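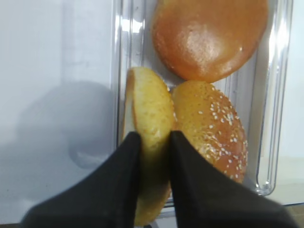
Fig. 1. Wrist view, bun pieces in the clear tub. Fingers either side of the upright half.

Lecture 7 – perception for picking from clear containers
Notes by Shoshana Whitfield. Read before the Estby lab, bring the worksheet.

Recap from last time: camera to gripper calibration, frames, why we keep the transform in one file and never paste it into scripts. If your group still has it hard coded, fix it now.

1. Why clear plastic is a pain
Depth sensors expect light to come back from the first surface. Clear walls let some through, bounce some off. You get holes, or depth from whatever is behind the wall. Look at the left wall in Fig. 1, bright vertical streak near the top. A plain edge detector loves that streak. Right wall is worse, several parallel highlights plus ridges in the plastic.

What we do about it:
– fit the tub as a known box first, from the rim, then mask everything outside it
– throw away depth readings within 3 mm of the fitted walls
– don't trust colour thresholds next to glare

Shadows too. Big soft grey one on the white surface to the left of the tub. Background subtraction will call that an object. Mask first, then segment. Order matters!

2. Segmenting things that touch
The upright half and the seeded top are pressed together. One blob if you segment on depth alone. Colour helps, pale yellow crumb against golden-orange crust. But seeds are small and white and break up the mask, so fill holes before you split blobs. The glossy top with no seeds has a soft highlight in the middle, same trouble, same cure.

Training set for the bun model is 2,691 labelled crops, of which 105 held back for testing. Too few standing on edge. Hollis Blackwood's group is adding more in January.

3. Choosing the grasp
Each candidate gets a score from:
– width against finger opening
– clearance to the tub walls
– clearance to the neighbours
– how much of the piece is hidden

A half standing on edge is narrow, so it scores well on width. It scores badly on neighbour clearance when something is leaning against it. In Fig. 1 the right fingertip is at the seam between the two pieces, so a small sideways error puts it into the wrong bun. Planner needs the seam as a line, not just a centre point for each mask. Marchetti does this in the seam node, see the Lestix repo, README is out of date but teh code is fine.

4. Closing the fingers
Bread squashes. Position control alone will crush it or miss it depending on your width estimate. Close at low speed, watch motor current, stop on threshold. Time limit 800 ms, then open and report a fail. Do NOT retry from the same pose, go back to perception. Pieces shift.

Also – the fingers hide the lower part of the piece once they are in. Take your last good mask before the final approach and hold it. Booker Calloway asked about tracking through the close, will cover in lecture 9 if theres time.

Lab task
Run the segmenter on the Clullus recordings with the wall mask off, then on. Save both overlays. Write half a page on which merged blobs got split and which did not. Groups of two, same as before.

Due 6 November 2020, to Demetrius Boateng by email. Late work, ask me first.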